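Workshop tips: choosing and setting up a gripper for soft goods

Notes from the bench at Lovitholm, revised in August. They cover small two-finger grippers on light arms, used for folding, sorting and unstacking cloth items. Most of the points apply to any make.

Finger shape

Blunt, wide pads hold a folded towel well but will not get under the edge of anything lying flat. Slanted tips slide under a hem or brim more easily and need less opening. The price is a smaller contact area, so the item can swing about the grip point when lifted. For mixed work, fit slanted tips and slow the lift. Changing tips in the middle of a session costs more time than the slower lift does.

Check that the tips meet squarely. Close them on a strip of thin paper and pull. If the paper slides out on one side and holds on the other, loosen the finger bolts, close the gripper under light force and retighten.

Pads and worn edges

Rubber strip wears fastest on the inner edge near the tip. Replace it when the surface turns shiny or when a cotton sample slips at a setting that used to hold it. Clean the old glue off with a plastic scraper; a steel one leaves burrs that snag knitted cloth. Let new glue cure overnight with the fingers open.

We tried two grippers side by side on the same arm, the Krasniqi and the Broltero. The Krasniqi closes faster and has a stiffer linkage. The Broltero has finer force steps at the low end, where nearly all cloth work is done. Over 18 picks each from a stack of cotton hats, the Krasniqi took two layers together 5 times and the Broltero 3 times. The sample is small and the same person, Ailsa Cowie, drove both, so treat the difference as a hint only.

Picking one layer from a stack

Stacked hats are a good test because the layers nest closely and the brims hang at slightly different heights. Use a different colour for each layer. A double pick then shows up at once in the recording, and there is no need to stop and count. 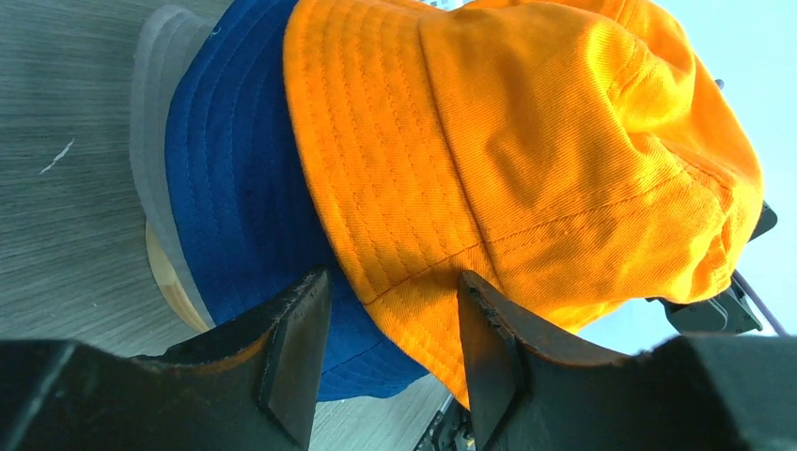 Approach the brim with the tips either side of the cloth and the gripper open a little wider than seems necessary. Descend until the lower edge of the top brim sits between the tips, then close slowly. If the next layer comes in as well, open, raise the arm by the thickness of one brim and try again. Pushing down harder makes it worse, as the crowns wedge together.

Stitched brims are stiffer than plain ones and spring back when released. Allow a short pause after opening before moving away, or the brim may catch on a finger. Soft crowns fold in unpredictable ways and are a poor place to grip if the item must be set down neatly.

Camera placement

A camera at the wrist should see both fingertips at every opening width. Set the gripper fully open, check the view, then fully closed, and check again. If one tip drops out of view, tilt the camera before moving the bracket.

Fix the exposure by hand. Automatic exposure shifts when a bright item fills the view, and the colours of the layers beneath shift with it. Strong side light is the usual cause of washed-out areas. A sheet of tracing paper over the lamp helps; so does turning the table so that the window is behind the camera.

Route cables with a loose loop at each joint and run the arm through its full range by hand before powering up. Hook-and-loop ties are easier to adjust than plastic ones.

Controllers

The Zustuvus hand controller has a long trigger travel, good for partial closing. Its dead zone is too wide as supplied. Borislav Nedeljković reduced it to the second-lowest setting and found the low-force range much easier to hold. The lowest setting makes the fingers twitch.

Map the trigger to finger position for stiff items and to force for thin cloth. Keep the two mappings on separate profiles and label them.

Before each session

Wipe the pads with a damp cloth and let them dry.
Zero the gripper with nothing between the fingers.
Brush lint out of the linkage.
Do one slow pick and check the recording.
Note the force setting, finger type and controller profile on the sheet.

Torque for the finger bolts is on the card inside the drawer. Spare pad strip is in box 19, with the scraper.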